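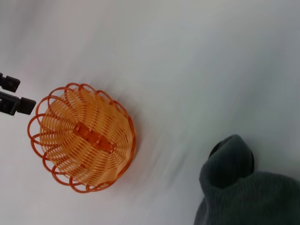 Furlow two-arm handling cell — questions we get asked

Last updated November. Ask at the bottom if yours isn't covered, we do read them.

What do I get for the monthly fee?
Two arms, two grippers, wrist cameras, one overhead camera, the controller, the stand and the software. Delivery and first set-up included within the Multdale area, quoted seperately further out. Table not included. Most people already have one that will do.

What's it for?
Light goods. Baskets, towels, napkins, soft packaging, gift sets, small laundry work. Things that bend or squash and don't sit the same way twice. For rigid parts all day long, get something cheaper and faster, plenty about.

How heavy can it lift?
Light goods only, see above. Weight limits are on the quote because they depend on which fingers you pick. Don't guess. Weigh your heaviest item before you ring us, with whatever goes in it.

Does it need teaching for every new item?
Usually a short session, yes. Someone guides the arms through the job, repeats it with the item turned different ways, then the software takes over and you watch. Our set-up notes say 70 repeats for a new basket or tray. Cloth takes more. Budget 300 for a towel you want handled neatly, fewer if a bit rumpled is fine for your customers.
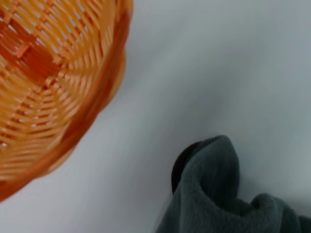
Repeats don't have to be done in one go. Stop for lunch, come back, carry on from the same file. Save before you switch off — it does ask, but people click past it.

Who does the teaching, you or us?
Either. First two items are done with you on the set-up visit. After that most sites do their own. Roxana Guzmán runs the half-day course if you want more than one person trained, book early, they fill up.

What sort of table?
Plain, flat, matt if possible. Shiny tops give the cameras trouble. So do busy patterns. Leave clear space in front of the job so there's room to put things down.

Will it crush or mark woven goods?
Grip force is set per item. Start low and go up. Open weave and looped rims want the soft finger pads, which are an extra, ask when you order. Very brittle willow we'd want to test first. Send us a couple and we'll run them in the workshop, no charge, you pay the postage.

What do the coloured lights on the arms mean?
Depends which mode you're in, and it changed with the last software update. Current chart is inside the controller lid and on the downloads page. If your printed manual is the older one, bin the lights page.

Can the two arms do seperate jobs?
They can. One holds, one fetches, or both on the same item. What they can't do is run two different programs at once. One program, two arms. 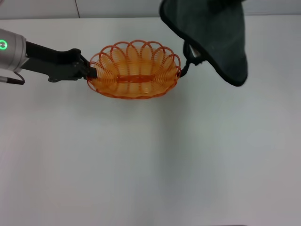

How long does set-up take on the day?
One working day for a standard site. Stand and arms in the morning, cameras lined up before lunch, your first item taught in the afternoon. Add half a day if we need to move furniture or there's no socket within reach.

Do I need a safety guard round it?
You need a risk assessment, and that decides it. We give you our paperwork to start from, the final version is yours to sign. The arms run slow in teaching mode and stop on contact. Still keep long hair and lanyards out of the way. Stop button goes where you can reach it without leaning over the table.

What does it cost?
Hire is 296 a month on the twelve month plan, minimum term three months at the higher rate. Spare finger set 70. Buying outright at the end of hire is 2,459 on top of what you've paid. All prices in pounds, before VAT.

Can I use my own grippers, or the Minex ones?
Minex fingers fit with the adapter plate. Own designs, send a drawing to Aurelio Carrasco before you make anything. Warrenty on the gripper body doesn't cover damage from home-made fingers.

What if it drops something?
It stops and waits for you. Pick the item up, put it back in the start area, press resume. If the same item keeps dropping, add more repeats from the position it struggles with. Cloth edges are the usual culprit.

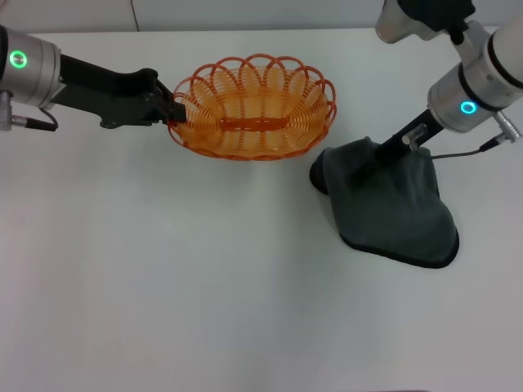
Wilson Bedoya wrote in to say the towel section undersells the work: he needed well over the 300 before his bath sheets came out tidy, and hand towels went much quicker. Fair point. Big cloths, allow extra. We'll change the notes.

Can I cancel?
After the minimum term, one month's notice by email. We collect. Please keep the boxes.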